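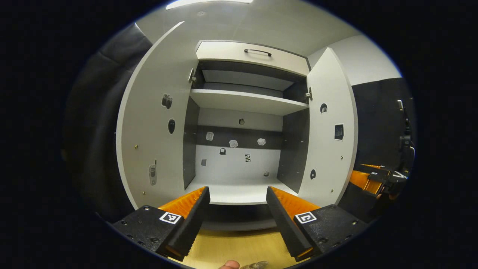
Base cabinet, both doors open, drawer above.

Unit inspection – Julach, room 89
Inspector: Sânziana Onu, May

Drawer front: bar handle tight, no play. Pass.
Door swing: both open fully, no rubbing at the shelf. Pass.
Hinges: retighten upper left, recheck at next visit.
Door screws: brass heads flush by touch. Pass.
Shelf: level, front edge free of chips. Pass.
Stickers: on both doors and the lower back panel. Tenant to remove – no blades, no solvent. Residue charged under item 895.
Wall anchor: not accessible from the front. Open.
Floor of lower compartment: no swelling. Pass.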